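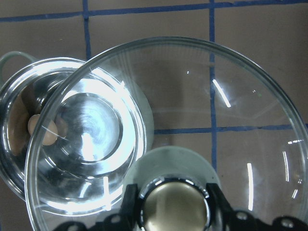

Glassware and table check, Hatach kitchen
January 2019
Checked by: Homa Mirzaei

Large clear bowl, rim: OK. Run a gloved finger around it before each use.
Bowl, base and wall: hazy ring where they meet. Rewash and check again under the light.
Blue tape on tabletop: keep. Replace any strip that lifts at the corners.
Spare bowls: 2 on the bottom shelf, no more than 30 cm off the floor. OK.
Broken glass bin: lid stiff. Saeed Moradi to look at it.
Dustpan and brush: missing from hook. Not signed off.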